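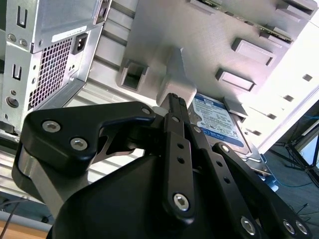
Puesto de desmontaje: pinza junto a la bahía de discos de una torre.

Informe de avance — línea de desmontaje de equipos, planta Bevero
Destinatario: Fondo Papadakis, área de seguimiento técnico
Redacción: Liên Châu, responsable de ingeniería de proceso
Periodo: trimestre cerrado en diciembre

1. Alcance del periodo

El proyecto Hasard financia la automatización parcial de la extracción de discos duros de 3,5 pulgadas en torres de sobremesa retiradas de servicio. En el periodo se ha trabajado únicamente sobre la extracción del disco con su bandeja. La apertura de la carcasa y la retirada de la tapa lateral siguen siendo manuales y no se prevé modificarlas en esta fase.

2. Resultados

Equipos procesados en el puesto: 1009. Extracciones completadas sin intervención del operario: 908. En los casos restantes el operario detuvo el ciclo o terminó la extracción a mano. Las causas registradas son bandeja deformada, cable de datos sin desconectar y error en la localización del clip. La segunda es atribuible a la preparación manual previa, y se ha añadido una comprobación en la hoja de puesto.

Los discos extraídos se clasifican y pasan a borrado o a trituración según el contrato del cliente. El registro del número de serie continúa haciéndose con lector manual.

3. Efecto sobre el personal

El puesto manual ocupaba a 5 personas por turno. En la configuración actual, 3 permanecen en preparación y supervisión y el resto ha pasado a clasificación de placas y a la recepción de material. No se ha producido ninguna baja asociada al cambio. La categoría profesional del operario supervisor está pendiente de acuerdo: la descripción vigente no contempla el manejo de la consola ni la recuperación tras parada, tareas que ya se realizan a diario.

La formación la ha impartido Siu-ming Chang, de la integradora Werik, en sesiones de media jornada, los miércoles. El contenido cubre arranque, parada de emergencia, reanudación del ciclo y ajuste de puntos de aproximación. El turno de tarde ha pedido repetir el último bloque.

Se ha reducido el trabajo con los dedos dentro de la carcasa, origen habitual de los cortes leves en el puesto manual. Ha aparecido en cambio una queja nueva — la espera de pie ante la consola — y se ha solicitado un asiento regulable. 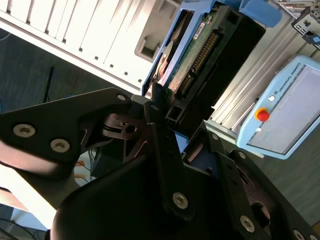

¿Quién decide si un disco que el robot no consigue extraer se retira a mano o se aparta?
El operario supervisor. Si la bandeja está deformada, aparta la torre completa; en los demás casos termina la extracción con el brazo parado y anota la causa en el parte.

4. Desviaciones

El suministro del segundo juego de dedos para la pinza se ha retrasado. El tiempo de ciclo no se ha reducido respecto al informe anterior, dado que se ha mantenido la velocidad limitada hasta que se revise la evaluación de riesgos del puesto.

5. Próximo periodo

Revisión de la evaluación de riesgos con el servicio de prevención. Cierre de la descripción de puesto con la representación de los trabajadores. Pruebas con torres de bahía transversal, si llega el utillaje pendiente. No se solicita modificación del presupuesto.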